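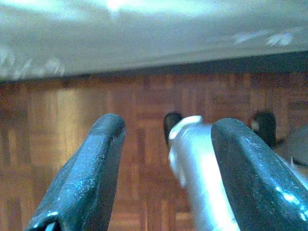

Shaohua Cao, Clothes Care Desk, 03/09/2018

126 shares | 2 comments

The summer dresses are still on the rail and the jumpers are still in bags, and for the next few weeks you'll want both. I do the changeover in stages. Knitwear comes out first, then coats, and the linen and thin cotton go away last, when I'm sure I've finished with them. These are the notes I work from every year, with the parts on coats and shoes added by Tõnu Raudsepp, who did alterations and repairs in Skunddale before he joined us on the desk.

Getting the knitwear out

Open the bags or boxes by a window in daylight. Take each jumper out, shake it and hold it up so the light comes through. Moth damage shows as small clean-edged holes, often under a collar, in an armpit or along a side seam. If you find any, put that jumper in a sealed bag on its own and check everything that was packed with it.

Wool that has been put away clean only needs an airing. Lay it over the back of a chair for a day, away from the radiator, and turn it over at lunchtime. If it still smells of the box, give it another day. A creased jumper can be hung in the bathroom while someone has a shower, then laid out flat until it's dry.

Wool that was put away dirty is another matter. Old perspiration and food marks turn yellow over a summer, and they're harder to shift than they were in spring. Wash it before you wear it, even if it looks all right.

Don't hang jumpers. The shoulders grow points and the body drops, and heavy cable knits are the worst for it. If shelf space is short, fold the jumper in half lengthways with the sleeves together, lay it over the hanger so that the hook sits in the armpit, and fold the body and the sleeves down over the bar on either side. It holds its shape well enough that way for a few weeks.

Bobbles

Every jumper that gets worn will bobble where it rubs: under the arms, at the cuffs, and on the hip where a bag hangs. Soft wool bobbles more than hard wool, and blends with a lot of acrylic hold on to the bobbles for longer.

Lay the jumper on a flat, firm surface. An ironing board is fine. Pull the fabric smooth with one hand but don't stretch it. With a battery shaver, use small circles and very little pressure, and empty the pot often. I have a Zeketov, which is noisy and has outlived two others. With a comb, work in one direction only, in short strokes, and stop when you reach ribbing. Do the ribbing by hand with small scissors.

Leave mohair and angora alone. Pick off the worst lumps with your fingers.

Never shave a jumper while you're wearing it. I did it once on a train and put a hole in the front of a grey crew neck that I still can't bring myself to throw out.

Washing wool by hand

Use cool water and a wool wash, and less of it than the bottle says. Turn the jumper inside out, push it under and leave it for 16 minutes. Set a timer and go and do something else. Press it a few times, let the water go, and rinse in water of the same temperature until it runs clear. Changes of temperature and rubbing are what felt the wool, so lift it out with both hands underneath and don't let it hang.

Put it on a dry towel, roll the towel up, and kneel on the roll. Unroll it and move the jumper to a second dry towel. Pull it gently back to its proper size, matching the sleeves to each other, and leave it flat. A thick one will need turning the next morning.

Most machines made in the last few years have a wool programme that works well on plain lambswool. I'd still do cashmere by hand, and anything with a loose, open stitch.

We use cookies to remember your settings and to see which pages are read. Accept | Manage choices

Coats and jackets
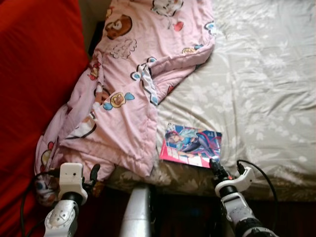 Tõnu Raudsepp

Start with the pockets. Turn every one inside out over a bin and brush along the seam with an old toothbrush. Feel for holes in the corners. A hole in a pocket lining gets bigger each time you put keys in it, and then the keys end up in the hem. To mend one, pull the pocket bag right out, run a line of small backstitches just inside the hole, go past it at both ends, and trim what's left. The pocket will be very slightly smaller. You won't notice.

Check the buttons next. Hold each one between finger and thumb and give it a light tug. If it moves, sew it back on now while the original button is still there. On a coat it needs a shank, or the front will pucker when it's done up. Lay a matchstick across the top of the button, stitch over it, slide it out, then wind the thread round underneath before you tie off. Use buttonhole thread or doubled ordinary thread run through a bit of beeswax. A small flat button on the inside, behind the big one, takes the strain on heavy cloth, and better coats have it already.

Brush the coat down on a hanger. You want a proper clothes brush with natural bristles, and you brush down with the nap on the last pass. Go against it first on the collar, the cuffs and the front edges, where the dirt sits. Sticky rollers are all right for cat hair, but they leave the dust in the cloth and some of them leave a bit of glue.

Shiny patches on wool, usually on the seat or the elbows, can be brought back a little. Dampen a cotton cloth, lay it over the patch, hold the iron just above it so that the steam goes through, and brush the nap up straight away. Don't press down. It works better on navy and charcoal than on black.

For a down jacket, close all the zips, wash it on a gentle cycle with nothing else in the drum, and rinse it twice. Drying is the long part. Use a low heat with a few clean tennis balls, and stop often to pull apart the clumps by hand. It must be dry right through before it goes in a cupboard. If you squeeze a section and it still feels lumpy, it isn't ready.

Waxed jackets never go in the machine. Sponge them with cold water, let them dry, and rewax along the shoulders and seams if water has stopped beading there. Do it in a warm room. Stand the tin of wax in a bowl of hot water first and wipe it on thinly with an old sock.

If a zip sticks, run a candle stub along both sides of the teeth and work the slider up and down. If the slider goes up but the teeth come apart behind it, it has spread. Squeeze each side of it very lightly with pliers, a little at a time, and try it in between. I've saved plenty of zips that way and snapped a few as well, so go slowly. A replacement zip in a lined coat is a job for someone with a machine and patience. Ask for a price before you leave the coat.
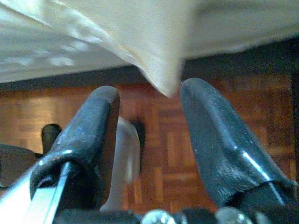 Scarves, hats and gloves

Silk scarves can be washed in cool water if the colour is fast. Press a damp white cloth on a corner and look for dye. If there's any at all, take it to a cleaner. Iron silk on the wrong side while it's slightly damp, on a low setting, and stop short of a hand-rolled hem. Flattening the roll spoils the look of it.

Woollen hats stretch round the band. Wash them, then run a length of thin elastic through the inside of the rib with a blunt needle. Dry them over an upturned bowl of the right size.

Leather gloves should be wiped with a barely damp cloth and left to dry with the fingers pulled out straight. A small amount of leather cream, worked in with your fingertips, will do for the season. If the lining has come away at a fingertip, turn it out with the handle of a wooden spoon and catch it down with one stitch.

Boots

Take the laces out before you do anything else and put them in with the next dark wash. Brush off dry mud, then wipe the leather with a damp cloth and let the boots stand overnight with newspaper in them. Polish the day after. Most people use far too much. You want a smear on the cloth, worked in small circles, left for a while and then brushed hard.

For suede, I use a plain brass-wired brush on the marks and a rubber block on the shiny bits. Marinho sells a block that wears down neatly, and the cobbler's counter at Roslow will usually have the same sort of thing under no name at all. Hold flattened suede over a kettle for a few seconds, well clear of your fingers, and brush it up.

Look at the heels too. If the rubber has worn to one side, have it replaced now. Once you're into the stack it costs a good deal more,

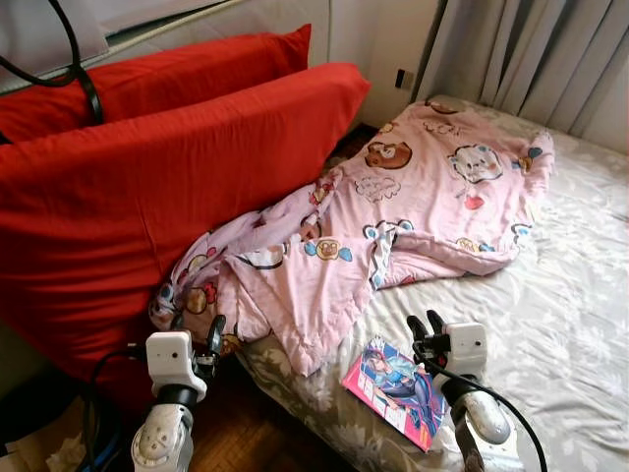
and the boot will already have started to lean, which pulls the ankle seam over with it. Cobblers are quiet in early autumn. By November you'll be waiting.

Putting the summer things away

Back to Shaohua for this part.

Wash everything, including what you wore once. Sun cream is the main trouble on cotton and linen, and it often doesn't show until it has been in the dark for months. Rub a little washing-up liquid into necklines and straps before the wash and leave it to sit. Skip the starch. Iron linen only if you can't bear not to, as it'll need doing again.

Fold along the seams where you can, and put the heavy pieces at the bottom. Roll jersey. Swimwear goes in last, and it should be rinsed in plain water and dried in the shade first, or the elastic perishes. Cotton bags or an old pillowcase will do for storage. I don't like vacuum bags for anything with a shape to it, but they're fine for T-shirts.

Put a note in each box saying what's in it. Mine are on scraps of card, in pencil, and the one from last year says "white shirt, button missing", which is how I know I still haven't sewn it on.

2 comments

Clothes > Care and repair > Autumn changeover

Get our clothes care notes by email once a month. Enter your address and press Sign up.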